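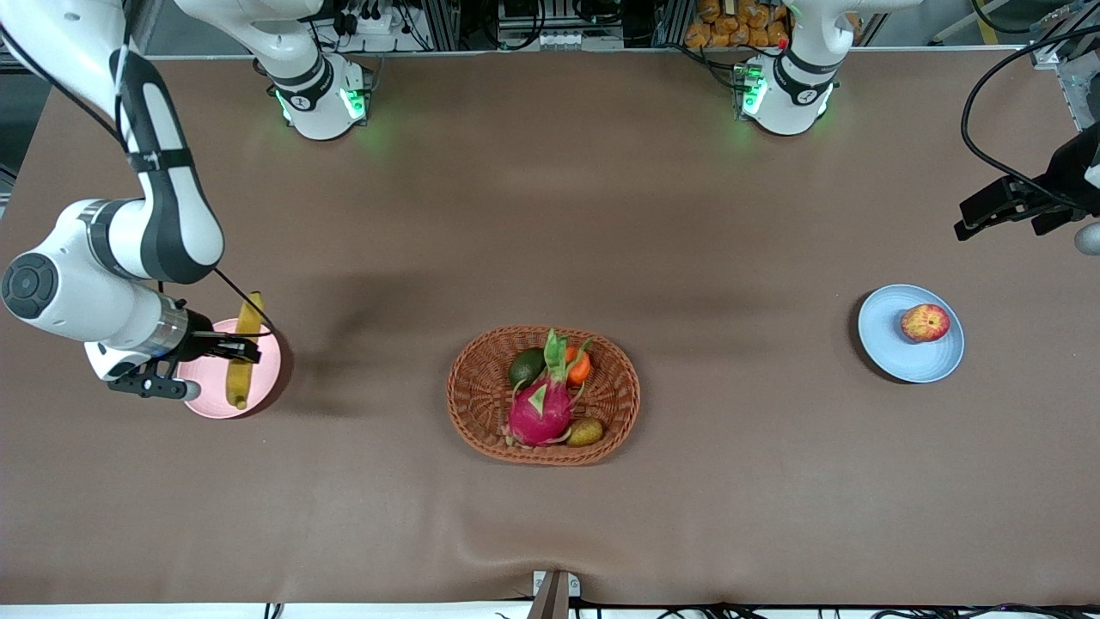
Bríd Lenihan wrote in to ask why her bananas go from green to spotted in two days, while her sister's last most of a week in the same kind of kitchen. She buys them at the same store and keeps them out on the table.

Most likely it comes down to what they are sitting next to. Apples, pears, avocados and ripe bananas all give off ethylene gas, and anything close to them ripens faster. If you keep everything in one bowl or basket, the quickest fruit sets the pace for the rest.

What to keep on the table

Bananas, oranges, lemons for the week, and anything that still needs to ripen: peaches, plums, mangoes, kiwis, pears. Keep the bananas apart from the others if you have room. A hook works well and saves the bottom ones from bruising.

Keep all of it out of direct sun and away from the stove. The top of the refrigerator is a poor spot too – warm air comes up the back.

What goes in the refrigerator

Grapes, cherries and all berries, as soon as you get home. Don't wash them until you are ready to eat them. Apples keep for weeks in the drawer but only days on the counter in summer. Peaches and pears can go in once they are soft near the stem, and will hold another three or four days.

A ripe banana can go in as well. The peel turns dark but the inside is fine.

Berries

Gitau Shirima says he rinses strawberries in one part white vinegar to three parts water, then dries them fully on a towel before they go in the box. I tried it in May with two pints and got five days out of them. The drying takes longer than the rinsing. Give them at least 30 minutes, turned once, and put a dry paper towel in the bottom of the container.

Looking after the basket

Woven baskets let air through, so fruit keeps better in them than in a deep bowl. They also hold crumbs and juice. Empty yours every week or two, turn it over and tap it out, then go over it with a stiff dry brush. For sticky spots use a damp cloth with a drop of dish soap, and let it dry upside down before refilling. A plain cotton napkin in the bottom catches drips and goes in with the regular wash.

Fruit flies

Check under the pile first. One split plum will feed a lot of them. Put an inch of cider vinegar in a jar with a drop of dish soap and leave it beside the fruit overnight. Rinse out the sink drain with hot water the same evening, and take out the compost pail.

Updated 25 Feb 2018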